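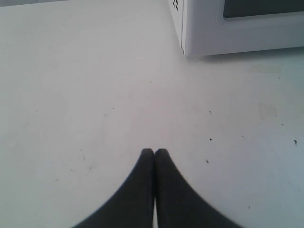 Fingers closed, nothing between them. The white box is at the upper right.

February, late evening

I want to write this down while I still remember the order of it, because tomorrow I must explain it to Ruppert and I know that I will mix up the hours.

The gripper closed on nothing again today. It has done this before, but in earlier cases the arm noticed and stopped. Today it did not notice. It closed, it reported "part held", and it went on with the whole program as if it carried a sample plate. It moved up, it turned, it moved to the drop position and it opened there very politely over nothing. Then it went back for the next one. It did this 6 times before I looked up from my desk.

I am ashamed of that part. I was writing an e-mail to Vadley about the spare cables and I heard the arm moving, and the sound was so normal that I did not turn my head. A machine which does the wrong thing sounds the same as a machine which does the right thing.

First I thought the plates were in the wrong place. I measured the holder against the drawing and it was correct. Then I thought of the force value. The Hikudura program decides that a part is held when the motor feels enough resistance. But when the two tips press against each other, the motor feels resistance too. So it should also look at how far the fingers have traveled, and if they are fully closed, it should say "empty". This check exists. I wrote a part of it myself in the autumn, and I was proud of it.

After lunch I found that the check was not running. When we installed the new version from Zollon, the limit for the closed position went back to zero, and with zero the check is simply skipped. There is no message. I read the settings page three times before I saw it, because a zero looks so innocent in a long column of other zeros.

I called Hedvig Løken and told her. She was quiet for a moment and then she asked the question that I did not ask myself: what happens if it is the other way around? If the arm believes it is empty and it is not? Or if it says "held" and a person trusts this and puts a hand in to clean the table? I said that the guard door stops the arm when it is open. She asked when I tested the door last. I had to look in the book. It was before the new version.

So we tested the door together, she on the phone and I at the machine. I opened it with the arm at slow speed and the arm stopped. I did it again at normal speed, and it stopped again. I did it more times than necessary, and my hands were not very steady. The door has its own wire and does not care about the program, I know this, I have even explained it to other people. Still I was very glad to see it.

I put the limit back by hand. Now it is 2 millimeters, as before. Then I let the arm close on nothing on purpose, and it stopped and showed the error in red. I have never been so happy about an error. I wanted to do 200 closings without a plate before going home, but I stopped when my eyes began to hurt. The rest I will do tomorrow with somebody beside me.

I saved the camera view from the wrist and put it at the top of this page. The tips are a little out of focus but it is clear that they touch. There is also dust on the white surface, small dark specks, more on the right side. I should wipe it. I look at this view every day and today I saw the dust for the first time.

For tomorrow:
Tell Ruppert before he reads the log by himself.
Write to Zollon and ask which other values went back to zero.
Finish the closings.
Test the door again, and write it in the book this time with my name.
Ask Hedvig if she can come for the restart.

I also forgot to send the e-mail to Vadley. It is still open on the screen at work, with half a sentence about cables in it.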